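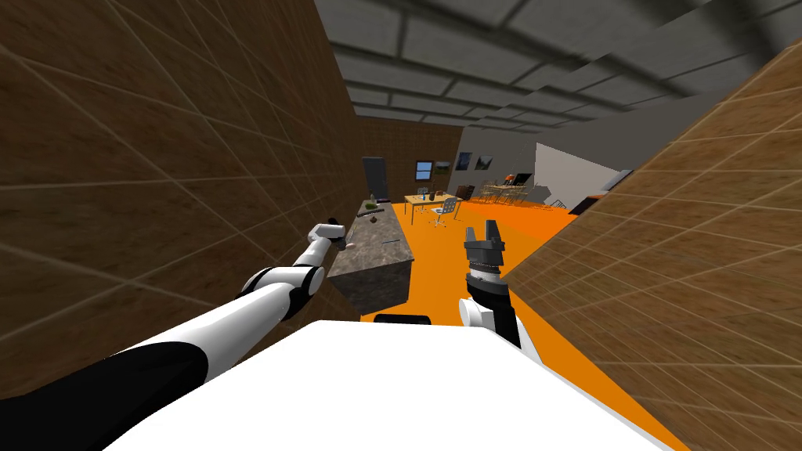

9 May 2026: The carousel, day two

The Michalski is level. I'm writing that down first in case it stops being true by breakfast. It took two spirit levels, which disagree with each other, and a folded beer mat under the back foot, which agrees with everyone.

It's a four-arm screen press and it came secondhand with 2,918 on the impression counter. Beca Landeg looked at the wear on the platens and said that would be 2,918 since the last time somebody rolled it over to zero. I've chosen to believe the counter. I paid for the counter.

First real job is the Bravero totes, 500 of them, two colors, a bull on the front with a lot of small hair. I burned the screens after lunch. The outline came out fine. The hair washed straight down the sink, so I reclaimed the mesh, coated it again, waited, ate most of a packet of crackers over the drying rack, and burned it for longer. Second bull has hair. Too much, if anything. He looks like he's been through a hedge.

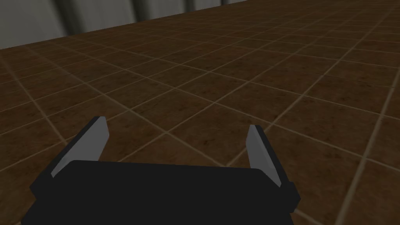
The white underbase is the part I keep getting wrong. Putamier white comes out of the tub like cold peanut butter, and I never stir it enough, then I push too hard on the squeegee to make up for it and get a halo around the horns. By the tenth test print I had ink on both elbows and on the concrete, which drinks the stuff and keeps it. I'd like a floor like the one up there, big brown tiles going off into the distance, and enough room to walk away from a bad print. What I have is space for the press, the dryer and one person standing sideways.

Haruna Nakajima called while I was scraping. She thinks I should flash the white for longer and stop touching it. I said I wasn't touching it. She asked what color my thumb was.

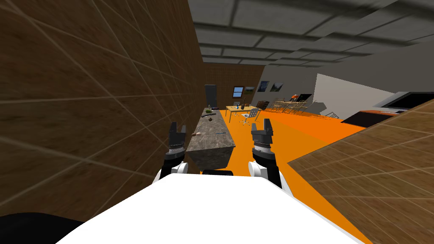

Two grippers, white torso, brown wall with a grid.

Evening: flashed for longer, didn't touch it, and the halo is gone. I haven't called Haruna back.

Over 70 totes done before the Kiltell dryer started smelling like a toaster with a secret. Turned it off, opened the door, ate the rest of the crackers. The belt has a bag handle wound around the end roller, and it's one of mine. Will cut it out tomorrow when it's cool and I'm nicer.

Need: spray tack, brown tape, a third spirit level.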